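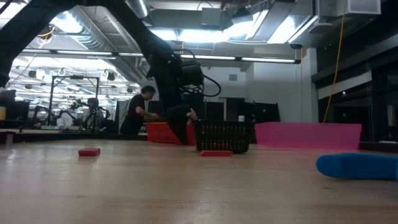

4. Cleaning the Cletgate dehumidifier

1. Switch off at the wall and wait 30 seconds.
2. Slide out the tank, empty it and rinse with cold water.
3. Lift the filter by its tab. Vacuum both sides.
4. Refit the filter, tab outwards, then the tank.

Note: the filter light comes on after 2,000 hours of use. Hold Reset until it goes out.

Caution: do not put the filter in a dishwasher or tumble dryer.

Spare filters: quote part 110 when ordering from Daneshvar.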